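4. Réglage de la planche à dessin Wirkham

4.1 Posez la planche à plat et serrez les deux molettes. À fond - pas « à peu près ».

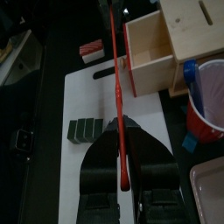

4.2 Fixez la feuille avec du ruban, jamais avec des punaises : le plateau garde rancune. Un fond blanc, comme celui de la grande planche sous la tige rouge, fait vite ressortir les traits de travers.

Attention : ne dépassez pas 300 g de matériel sur la règle.

4.3 Tirez les rideaux si le soleil tape sur le papier. Le reflet gagne toujours.

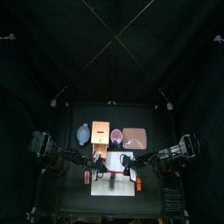 Fig. 2 - Table sombre, rideaux noirs, tiroir ouvert.

4.4 Rangez les mines. Référence de rechange : 117.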